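Ticket 2626 -- Beromham, bench supplies
Status: Open
Opened: 12th October

Test tubes from the Datthorpe order don't sit right in the rack. They go in partway, then stick at the same height. Tried three tubes, same result. Rack is the one we have used since August.
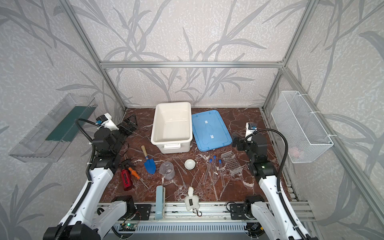

Tubes and rack at right, tub with its lid off at the back.

Update: Cleaned the rack and tried again. No change. Checked the order sheet -- rack is listed for tubes up to 26 mm, so size should be fine. Asked Yeoh for a replacement rack, part 593. Leave the tubes out until it arrives.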